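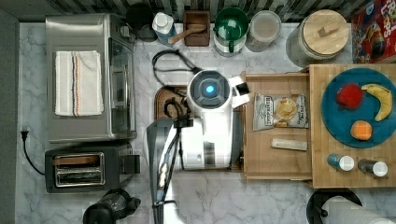

According to one of the visitors waiting in the hallway, a robot that takes ten minutes to tidy a kitchen is of no use to a person who can do the same job in two. The remark was made before the first session at the Flonirora open day had begun, and it was repeated in different words through the afternoon. I record it at the start of this account because the staff did not dispute it. The presenter replied that speed was not under study this year, and that the group would be grateful for questions on any other point.

I attended the open day in October, on the general invitation sent to subscribers of the Venthorpe newsletter. Flonirora occupies the upper floor of a former bakery school in Skeklow, and several of the old teaching kitchens have been kept as working rooms. Visitors were admitted in groups, and each group was given a printed schedule and a badge. Coats and bags were to be left downstairs. I would advise anyone planning to attend next year to arrive early, as the elevator is small and the line for it was long by 1:30.

The demonstration took place in a kitchen furnished as a household would furnish it, with a marble counter, a toaster and a toaster oven, canisters along the back, and food set out near the robot. There was fruit on a teal plate, and there was a wooden tray with a packaged snack on it. The presenter explained that the rooms are stocked from an ordinary grocery store and that the arrangement is changed between trials. A robot that has learned one layout by heart, she said, has learned very little about kitchens.

The task assigned to our group's session was described as "clear and sort." The robot was to pick up items one at a time, place each in the location named by the operator, and return to a resting position. Of the attempts I saw, most were completed. The apple was moved without difficulty. The banana was taken up by one end, turned in the gripper, and was set down again for a second try. On one occasion the machine stopped over the tray for so long that a member of the audience asked whether it had been switched off. It had not, and it went on to finish the move.

I had expected a more polished presentation, and I am glad that we were not given one. Failures were left in place and were explained as they occurred. The operator kept one hand near the stop button throughout, and the audience was asked to remain behind a line of tape on the floor. Both measures seemed to me proper for a room with children in it.

After the session we were shown a wall display on the wider program. Flonirora has recorded 2654 trials in its kitchens to date, of which around 600 were carried out with the current gripper. The earlier gripper, known in the building as the Postma, was on a table nearby and could be handled. It is heavier than one would suppose, and its finger pads were badly worn. A panel beside it stated that soft packaging had been its chief weakness - bags in particular, which shift their contents when lifted and give a camera very little to work with.

The question period was well managed, although it was too short. A visitor asked whether the robot could tell ripe fruit from unripe, and was told that it could not. Another wished to know about noise. The machine is in fact quiet, and the fan in the ceiling was a good deal louder. I asked what happens when an object is placed where the arm cannot reach it. The answer was that the robot is expected to report the matter and wait, and that teaching it to do so at the right moment has taken longer than teaching it to grasp.

Some practical notes may be of help to readers. Each session was limited to 36 visitors, and the later ones were full. The rooms are warm. Photographs were permitted in the kitchens but not in the workshop behind them, which was open only to view through a glass door. Light refreshments were served on the ground floor, where the coffee ran out shortly after 3:00. The parking area behind the Venthorpe library is a short walk away and was free of charge for the afternoon.

A second open day is planned for the spring, when a laundry task is to be shown along with the kitchen work. Registration will again be through the newsletter, and I intend to apply for a place in the morning group.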